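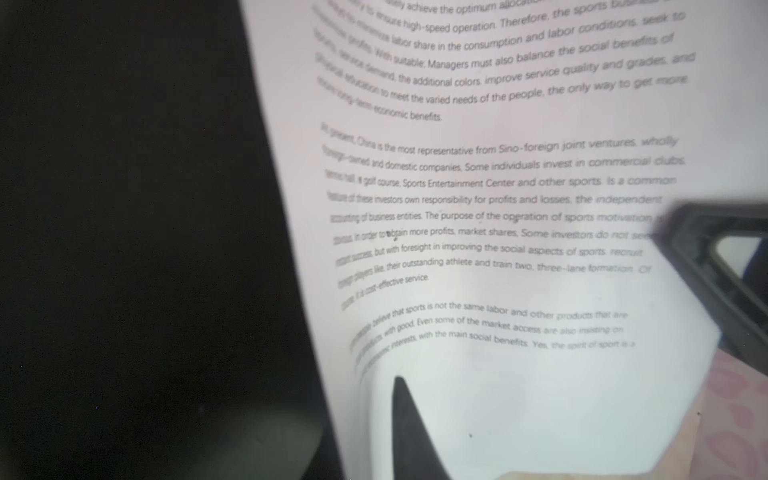 A printed page of English text

Brow lamination on dry skin, and how long to wait before tinting?

Posted by Debora Sartori in Brows and Lashes
November 3, 2024

Good morning to all. I hope I put this in the correct section.

I have thick eyebrows but the hairs grow downward, especially at the outer half, and since I was a teenager I use a clear gel every morning to keep them up. The gel from Memholm was the only one that did not leave white pieces, and now the shop near me does not carry it anymore. So I decided to try a lamination. There is a salon in Brudbridge called Parisi, where I already go for waxing, and they ask 51 for the lamination alone. The tint is a separate price.

My doubts are the following. My skin is dry and becomes red very easily, mostly between the brows. In October I had some small flakes there for two weeks, and now it is calm. I also use a retinol cream at night, three times a week, and I do not know if I must stop it, and for how many days. The girl at the reception told me "just skip it the night before", but this seems very short to me.

The second thing is the tint. A friend did lamination and tint in the same hour and her brows came out very dark, nearly black, for ten days. I have brown hair, not so dark. Is it better to do the tint on another day? And if yes, before or after?

I read already the long thread about lamination (it has 244 replies, I admit that I read maybe half) but there most people have oily skin and the advice is for them.

Thank you in advance for your patience with my English.

3 replies

Cinzia Gentile
Member, 400 posts

Hello Debora. I did brows for six years in a salon and now I do them only for my family, so I can answer at least a part of this.

One night without retinol is too little. I asked my clients to stop for a week before, and to wait another week after. The same rule is good for any acid toner or peeling pad, also if you put it only on the forehead, because the product travels while you sleep. If your skin had flakes in October I would wait until it is quiet for a full month. The lifting lotion does not stay only on the hair, it touches the skin too, and on a place which is already irritated it can burn.

You must ask for a patch test. It is done behind the ear or inside the elbow, at least 24 hours before, with the same products they will use on you. Ask them to test the tint also, and not only the lotion. If Parisi says that the test is not necessary because you already come for waxing, then I would go to a different place. Wax and lamination have nothing in common.

Do not wax on the same day before the lotion. In my salon we did the lamination first, and after that we removed only the few hairs outside the shape with tweezers. Brushed up, the brow looks different, and many hairs you wanted to remove are in reality useful to fill a hole. 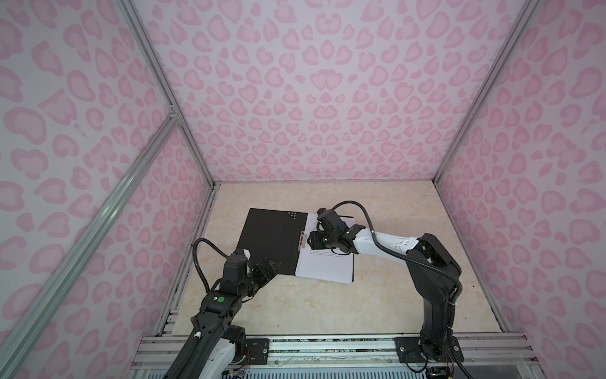
About the tint

Freshly laminated hair is more open and takes the color faster. This is what happened to your friend, I think. A tint that normally needs eight minutes can be enough in two or three. So it is possible to do both in one appointment, but the person must check the color every minute and choose one shade lighter than usual. For you, with dry skin, I would separate them: lamination first, then the tint after two weeks, if you still want it. Many of my clients did not want it anymore, since the brow already looked more full.

Please do not do the tint a few days before the lamination. The lotion takes out a part of the color and you lose your money.

For the first 24 hours: no water on the brows, no steam, no makeup, no sleeping with the face in the pillow (this one is difficult, I know). Later, a drop of castor oil or a simple conditioner every evening, brushed in the direction you want.

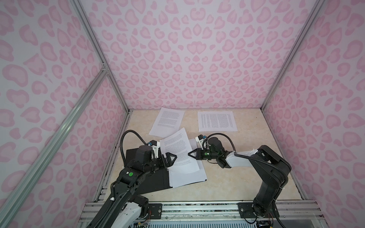 Reading time for this thread: 4 minutes

nurkana_234
New member

i did mine at home with the kit from Nurkana and it was fine. kept it on a bit longer than the paper says as my hair is thick. lasted 5 weeks. would not pay 51 for it

Debora Sartori
Original poster

Thank you Cinzia, this is much more than I expected. I called the salon and they agreed to make the patch test with both products, behind the ear. I have stopped the retinol from yesterday evening and I moved the appointment to have the whole month without irritation, as you wrote.

I will do only the lamination. One thing I forgot to ask: the castor oil, can I use it also now, before the treatment, or does it make the lotion work less? I have a bottle already open.

To nurkana_234: thank you also, but with my skin I am afraid to do it alone, and I would not leave it longer than the instructions.

Cinzia Gentile
Member

You can use it now, but stop two days before, and arrive with the brows washed and without any oil or cream. Otherwise the glue does not hold the hairs and they go down again while the lotion is working.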